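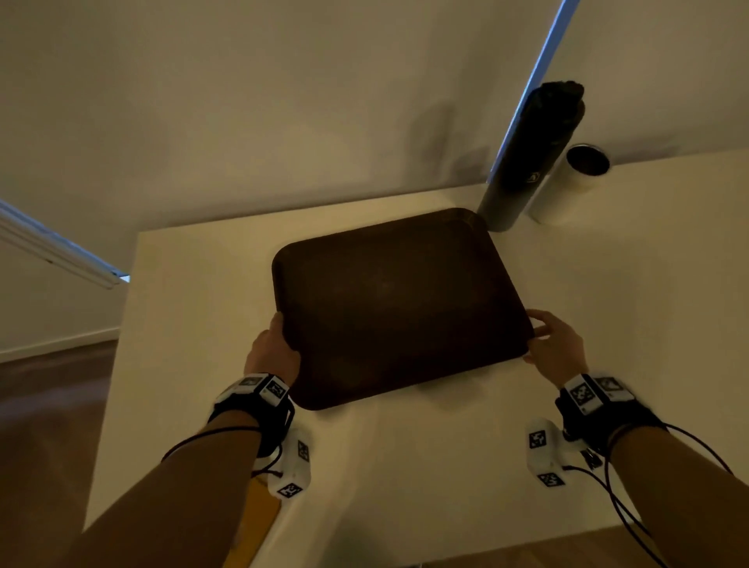

Who can join the Dirgate Robot Club?

Anyone from the town aged 11 or over, along with any parent or grandparent who fancies staying on for the session. You don't need to have built or programmed anything before, and most of our members hadn't when they first came through the door.

About us

We began as a lunchtime club at Dirgate School, with 2 borrowed laptops and a box of motors that mostly worked. These days we have 73 members on the books, a room of our own on the ground floor of the Hoekstra Building (go past the bike racks and ring the lower bell), and a good deal more cable than we know what to do with!

What we love is teaching robots to do the small jobs that people do with their hands - picking up a tray, folding a cloth, putting a lid back on a jar. They sound so easy, don't they? Then you try to write down how you lift a tray and find you've left out your thumbs. So we work from the other end. A member straps on the wrist trackers, does the job at the table in the ordinary way, and the printed square markers let the computer follow where each hand goes. The older group tidies up the recordings and the younger ones are very good at spotting the duff ones.

Our big project this year is called Bruluden, and it is our entry for the Plomdale Cup, where teams bring a robot that can lay and clear a small table. We have 1380 recordings in the collection so far, trays and cups for the most part, and we'd dearly like more from left-handed people, so do come and say hello if that's you.

We meet on Saturday mornings in term time, with a break halfway through for squash and biscuits. A term costs £30, which covers parts and the biscuits, and if that's difficult for your family please have a quiet word with us and we'll sort something out. Your first session is free. Wear sleeves you can push up to the elbow, and bring a drink with a proper lid.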